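Unit 6 handout: Contact faults in tabletop pushing

Course notes, Robot Manipulation Laboratory. Prepared by Hilde Van Dijk. Read before the second lab session.

6.1 What this unit covers

The previous unit treated planar pushing as a planning problem: given a block, a goal pose and a rod-shaped tool, find a sequence of straight strokes. This unit deals with one way the plan failed on our own bench. In June the arm at station 4 drove its tool into the work surface during an unattended block-sorting run. The tool mount slipped, the board was marked, and the arm went into protective stop. The cause was a height error combined with a force limit that did not cover the direction of travel in which the contact took place.

The fault is a common one and the repair was cheap. It is worth a unit because each of the checks that should have caught it was present in some form.

6.2 Terms

Tool center point (TCP): the point on the tool that the controller treats as the position of the arm. For a pushing rod it is set at the lowest point of the rounded end.

Standoff: the vertical distance between the TCP and the work surface during a stroke. It has to be small enough that the rod meets the side wall of a block below its top edge, and large enough that the rod never touches the board.

Retract height: the height at which the tool crosses the board between strokes. It must clear the tallest block with margin.

Protective stop: a stop commanded by the controller when a monitored limit is exceeded. Power to the joints is kept. This differs from an emergency stop, which is triggered by a person or a safety device. The two have different reset procedures, given in 6.7.

6.3 Sequence of events

The run used the standard Beterley task set, in which colored blocks are grouped by pushing. The operator, Kylie Ruddock, had replaced the rod before the session. The new rod was 4 mm longer than the one it replaced. The TCP offset in the controller was not updated.

With the old rod the standoff was 6 mm. With the new one it was nominally 2 mm, and the first 20 strokes ran without a fault being logged. They were all in the half of the workspace nearest the arm base.

Stroke 21 started near the far corner. The board there was high by a little over 2 mm, measured later with a dial indicator. The rod came down on the approach move, touched the board, and was then commanded sideways with the tip pressed into the surface. The log shows vertical force climbing to 86 N over the first part of the stroke. The lateral force limit, set at 69 N, was exceeded shortly afterward and the controller stopped the arm.

By then the rod had turned in its clamp. The collar had to be opened and the rod reseated before the station could be used.

6.4 Why the limit did not act sooner

The force limit had been written for pushing. Its author was concerned with a block jamming against another block, so the monitored quantity was the magnitude of force in the horizontal plane. Vertical force was recorded but not compared with anything.

The arm's own collision detection was active throughout. Its threshold is set well above normal pushing loads, and it is slow to respond to a gradual rise. It should be treated as the last layer. A task that depends on it for routine contact is not correctly configured.

A second point concerns the approach move. Descent and stroke were issued as one blended path, so there was no instant at which the arm was at standoff height and stationary. A contact check at the bottom of the descent would have needed such an instant — even a short one.

6.5 Contributing conditions

The tool-change sheet asked for the rod to be "checked." It did not say what to measure or where to write the result. The board height had been taken at a single point near the center. The planner assumed a flat plane parallel to the base, and a single measurement gives no information about tilt.

6.6 Current setup and revised procedure

The working geometry is easiest to follow with the rod at the board and blocks on either side of it. Note how little vertical distance there is between the rounded tip and the wood, and compare this with the height of the blocks. All of the standoff error in 6.3 has to fit into that distance.
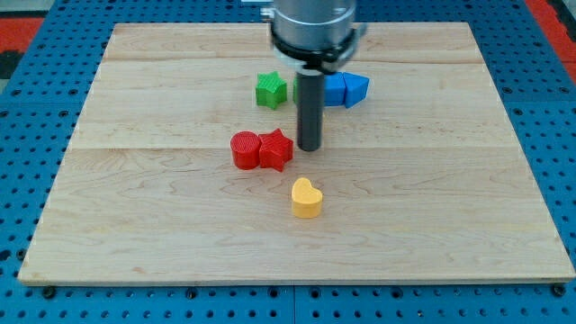 Trudy Lowther objected to the original wording of step 3 below, on the grounds that a touch-off at the corners alone will miss a board that bows in the middle. She wrote that she had seen the same fault at Whitelaw, where the corners agreed closely and the center was still high enough to catch the tool, and she asked for a fifth point. The step has been changed accordingly.

Revised procedure, to be followed after any tool change or any movement of the board:

1. Measure the rod from the face of the collar to the tip. Write the value on the sheet.
2. Enter the new TCP offset. Have a second person read it back from the controller.
3. Touch off at four corners and at the center, at low speed, with the vertical limit at its lowest setting.
4. Fit a plane to the five heights. If any point is more than 0.5 mm from the plane, reseat the board and repeat.
5. Run one stroke in each quadrant at reduced speed with no blocks on the board.
6. Load the Zamley limit file, which now includes a vertical threshold of 20 N.

Beverley Rutherford keeps the completed sheets. A station without a current sheet is not to be run unattended.

6.7 Recovery after a stop

After a protective stop, do not jog the arm sideways. The tip may still be loaded against the surface. Move straight up in tool coordinates to retract height, then inspect the collar and the tip. If the rod has turned or shifted, go back to step 1.

After an emergency stop, release the button only when the cause is known and the area is clear. Follow the restart card at the station — it takes precedence over these notes if the two disagree.

6.8 Problems for the lab session

a. Using the figures in 6.3, find the largest board tilt, in degrees, that would have been tolerated with the old rod. Take the distance from the center to the far corner as 400 mm.

b. Write a contact check to be run at the bottom of the descent. State how long the arm must dwell and justify the value from the sensor noise you recorded in Unit 5.

c. A combined limit on total force magnitude has been proposed in place of separate vertical and lateral limits. Give one case in which it would stop the arm earlier and one in which it would stop it later.

Submit written answers with your log files before the start of Unit 7.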